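Notebook, October, 8 am

Yeast trial, second round. Same flour as last time (Addo strong white, from the open sack) and the same tap water, left overnight in the jug so it came to room temperature. Culen salt again. The only change is the starter, which Ebenezer Laryea brought over from the Hakerano kitchen in a jam jar. He feeds his once a day with wholemeal. Mine gets white and goes sour quicker.

Dough weight 700 g per tin. Mixed by hand, rested 15 minutes, salt added after the rest. Folded every half hour until it held its shape. I lost track of the third fold because of a phone call, so the left-hand tin may have had one fewer. Marked it with tape.

Ebenezer's dough was slack at first and tightened up well by the fourth fold. Mine was stiffer all the way through. Smell of his is milder, a bit like yoghurt.

Both tins into the Funmont cabinet at 11.20. Shelf two, lids on. 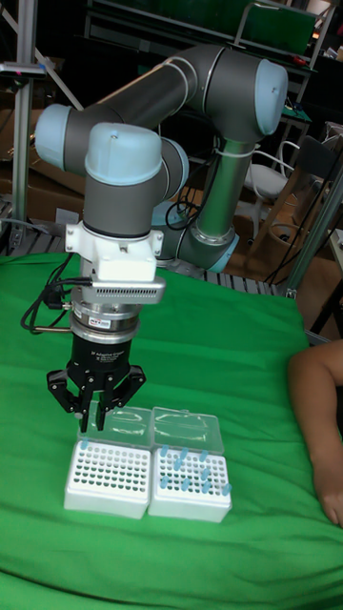

Baked after 8 hours. His rose higher and split along the side, so it probably wanted a deeper cut. Mine was level but close inside, with a thick base. Crust colour much the same on both.

To do: repeat with the tins swapped over on the shelf. Ask E. how much wholemeal he puts in at each feed. Order more tin liners.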